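Drying clothes indoors without heating: a winter of weighing laundry

The flat in Raltbridge has no garden, no balcony and a landlord who does not allow a vented dryer. For the first two winters I hung everything on a rack in the bedroom, and by January the paint behind the wardrobe had started to spot. This year I decided to measure what was going on before buying anything else.

The method is simple. I weigh the load dry, weigh it again when it leaves the machine, and the difference is the water that has to go somewhere. My standard load is shirts, underwear and one pair of trousers. At the default spin speed it comes out carrying 1043 grams of water. With a second spin at the fastest setting, the same load carries 548 grams. I repeated this on two separate evenings and the readings agreed closely enough that I stopped checking.

So the first finding is that the cheapest drying is done by the washing machine. A second spin takes a few minutes and uses very little electricity compared with anything that evaporates water by heating it. The cost is creasing, and cotton shirts suffer the most.

The second variable is air movement. I had assumed temperature mattered more, as most people do. In a closed room the air next to the cloth becomes damp quickly and evaporation slows down, whatever the thermostat says. A small desk fan on its lowest setting, pointed along the rack and not straight at it, brought the drying time for the standard load down from 36 hours to an overnight job. The fan came from Lillance and has a noisy bearing, but it draws so little power that I leave it running until breakfast.

The third is where the water ends up. A fan moves damp air off the clothes and into the room, and if the room is sealed it will find the coldest surface, usually the outside wall. I now open the window a little for ten minutes when the load goes up, and again first thing in the morning. My hygrometer is a cheap one and reads high, so I only use it to compare one hour with the next. On still, foggy days opening the window does less, and on those days I run the dehumidifier instead.

The dehumidifier is an Adeleke compressor model bought second-hand from Fouad Abdel Rahman, who was moving somewhere with a proper airing cupboard. It works well in a warm room and poorly in a cold one, as the coil ices over and the machine spends its time defrosting. Anyone with an unheated spare room should look at a desiccant type, which costs more to run but does not mind the cold. I have not tested one.

Spacing on the rack matters more than I expected. Leaving every second rail empty halves the capacity, but the clothes that are up dry evenly and there is no sour smell at the waistbands. Shirts go on hangers from the top rail, buttoned at the collar. Socks can go anywhere. Jeans should be turned inside out with the pockets pulled through, and hung from the hem so that the heavy end is at the bottom.

Dark clothes I treat separately. They go in cold with the Korkska liquid, inside out, and stay well away from the window. Anything knitted or likely to stretch is dried flat. A woven mat does this job reasonably well — air gets in at the weave, and it rolls up behind the door afterwards. Smooth the garment out before leaving it, turn it once halfway through, and do not put it on a mat whose edging might bleed colour.

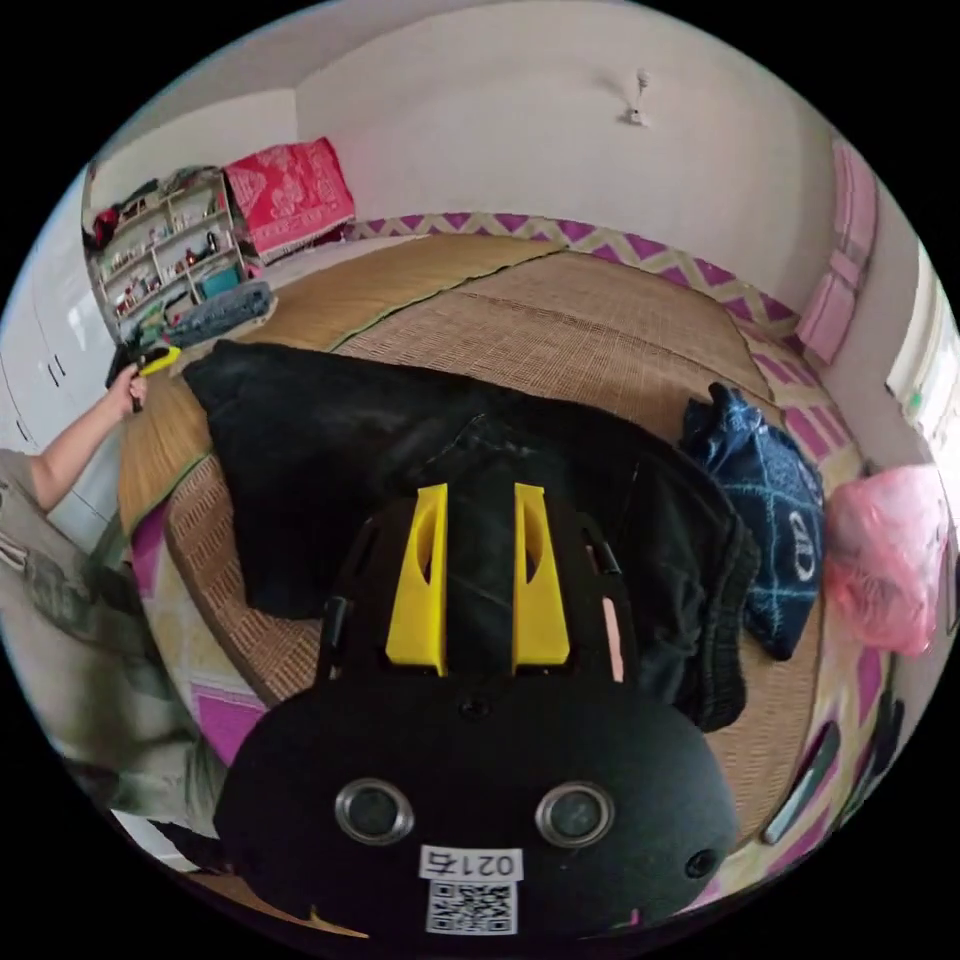
Black garment on the straw mat, not yet smoothed out.

Flat drying is slow and takes up the whole bed, so I start those items in the morning and keep them to one or two per wash. Rolling the item in a dry towel first and kneeling on it removes a surprising amount of water. The towel then has to be dried too, but a towel can go on the rack and does not care about its shape.

Still to do: repeat the spin test with a full load of towels, and find out whether the fan is better placed at floor level. I would also like a figure for the dehumidifier's consumption per load, but the plug-in meter has gone missing — probably in the box with the Christmas lights. The paint behind the wardrobe has been washed down and so far the spots have not come back. I will check it again in July, when the wardrobe has to be moved anyway for the new carpet.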